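Surface Pattern and Perceived Enclosure in Small Workrooms
Project report, Interior Design Studies, 12/11/2020

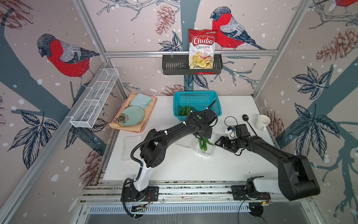
1. Background
Printed surfaces are usually chosen late in the fitting out of a workroom, after the lighting, the furniture and the storage. The choice is often left to whoever places the order. Most published guidance deals with homes and hotels, where a wall is seen from several metres away. In a small booth the wall may be within arm's reach. A print of birds, trees, leaves and pine cones on a pinkish-beige ground, set in a metal frame around a white tabletop, is a typical case of a domestic pattern used at this short distance. The project asked whether such patterns change how large a small room is judged to be.

2. Materials
Three wall coverings were compared. The first was a plain matt beige from the Skevon range. The second, Usia, is a woodland print with a repeat of 41 cm. The third was a narrow vertical stripe supplied by Vandenberghe as an offcut. All were mounted on the same removable boards, so that the frame of the test room stayed in place between sessions. The room had a floor area of 2 square metres and no window. The ceiling and floor were left unchanged throughout.

3. Method
The tests were carried out in August in the ground floor studio at Grusturberg. A total of 107 participants each sat in the room with one covering only. After five minutes they left and marked the width and depth of the room on a sheet of squared paper. They then rated comfort on a seven-point scale. Participants were not told the purpose of the test until the sheet had been handed in. Light level at desk height was checked before each session with the same meter.

4. Results
The plain covering gave the largest estimates of width. The stripe gave slightly smaller estimates of width, with no clear change in depth. Usia gave the smallest estimates in both directions, but it also had the highest comfort ratings. Scores for the stripe were widely spread, and several participants wrote that it was tiring to look at.

5. Discussion
The result for Usia agrees with the view that recognisable motifs bring a surface forward. Scale was not tested separately. A smaller repeat might behave more like a plain surface, and the present data cannot settle this. Colour is a further difficulty: the ground of the stripe was cooler than that of the other two, and no matching stock could be obtained.

6. Limitations
Participants were mostly students of the department and had some training in estimating room sizes. Five minutes is a short stay compared with a working day. The edges of the boards were visible at the corners, and the joints were more noticeable with the plain covering than with the print.

7. Further work
A second series is planned with two scales of the same motif and a longer stay. The boards have been kept, and the squared paper sheets are stored with the project file.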